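Pludport open day recordings

Released August 27, 2025
Maintained by Solène Masson

What this is

Recordings from the open day at the Pludport lab in March. Visitors watched the two-arm cell at work on a crowded table, and we kept the logs. The set holds 414 episodes. Each one covers a single request, from the moment the operator starts the run to the moment both arms are back at their side of the table.

The cell

The cell is called Prurnen. It is closed in with black fabric on the sides, and the table is black too. Two arms reach in from the left and right, each with a black gripper. The overhead view is the main one, and most people will only need that.

The table was set with small household things, a cardboard tray, a pink tray and a blue basket. Objects were left touching or on top of each other on purpose. 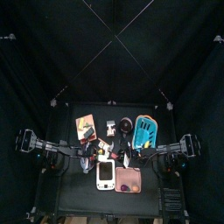 Requests came from visitors, who wrote them on paper slips at the door. We typed them in as written, spelling included. A few ask for things the arms can't do, such as tying a knot, and those are labeled "declined" – please don't count them as failures.

Folders

episodes/ – one folder per run, numbered in order
requests.csv – visitor text, episode number, label
palberg/ – the 4 runs used for calibration, kept apart
notes.txt – remarks by the operator

Known problems

Episode numbers skip after the lunch break. Joint logs for the right arm lag the left by 2 samples throughout. Kokkonen, our logging tool, closes a file after 1,000 lines, so long runs are split and have to be joined before use.

No visitor names or voices are included.

Use

Free for research and teaching. Send corrections to Solène Masson with the episode number in the subject line.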